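# Moving a Bench Job Over to the Robot Without Making Everybody Miserable

I run the refurb line at Dristham, where we take in old office computers, pull them apart, test the pieces and send the good ones back out. For years every processor and memory stick went through somebody's fingers. Last January we got the go-ahead to put an arm on the job, and I've now done the switch on 2 benches. I made plenty of mistakes on the first one, so this is the order I'd do it in (and the order I did use the second time, with a lot less grumbling!).

## 1. Sit at the bench for a full week

Don't watch from behind. Pull up a stool and do the work. I thought I knew the job because I'd written the instructions for it, and by Tuesday lunch I'd found 7 little things people did that weren't on my sheet. One was tilting the memory stick a hair before pushing it home. Another was sorting the "sounds funny" machines to one side before even opening them, which was saving the test rack a ton of time.

Write all of it down in the words people use. We call the sorting step "the sniff," and it's still called that in the paperwork.

## 2. Pick the dullest piece of the job first

Ask the crew which part they'd hand off tomorrow. Ours was unanimous: seating and unseating parts, over and over. The week I logged it we handled 687 of them, and wrists were sore by Thursday. I had wanted to start with the labeling because it looked easier to program. I'm so glad I got talked out of it, since people *like* labeling. They chat while they do it.

## 3. Practice on a fixture

Please don't learn on real boards. Print a plate with the same kinds of holders and slots the arm is going to meet, bolt it up solid, and let everybody play with it. Our first plate flexed when the fingers pushed on it and we lost two days blaming the software. Print it thick.

A few things that helped:

- Start with the arm at its slowest speed and leave it there longer than you want to.
- Teach the approach first, with nothing in the fingers, then add the part.
- Save every position under a name a human can read. "slot_above" beats "P14" when you're tired.
- Keep a box of dead chips and dead sticks for practice, clearly marked, so none of them wander back into stock.

I also had each person on the bench teach at least one move themselves. It took longer than if our integrator, Baumgart, had done the lot, and the moves weren't as pretty, but when something drifts now they walk over and fix it instead of waiting for me to get off the phone.

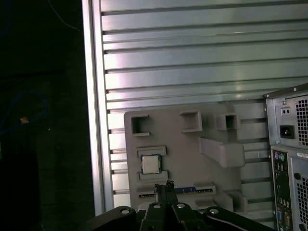
The other nice thing about learning this way is that folks stop being nervous around the arm. They know where it's going next because they told it to go there.

## 4. Write the hand-off rules before it goes live

Decide who clears a jam, who's allowed to restart, and what happens to a part that got dropped. Ours fit on a single sheet:

1. Stop the arm and wait for the light.
2. Take the part out by hand and put it in the red tray.
3. Log it in Sonar (our tracking program) before you restart.
4. Same jam twice in a shift? Leave it stopped and go back to doing it by hand.

Rule 4 caused an argument with the office, who wanted it running no matter what. Stick up for it. A robot that keeps failing while a person stands there babysitting is a worse job than the one you started with.

## 5. Settle the people part out loud

Tell them on day one what happens to their hours. I waited, and in the gap the rumors got going, and one of my best testers started looking at openings over at Novitz. She stayed, but I'd earned that scare. On our line the hours moved to diagnosis and repair, with a pay bump for the ones who took the extra training. If your answer is less rosy than that, say so anyway.

## 6. Give the numbers a month

Our first week with the arm was slower than by hand. Don't panic! By the end of the month we hit 872 parts in a week, and the sore wrists had quit coming up at the morning meeting. I'd still keep one manual station set up next to it, with the tools out and the lamp plugged in. We use ours most Mondays.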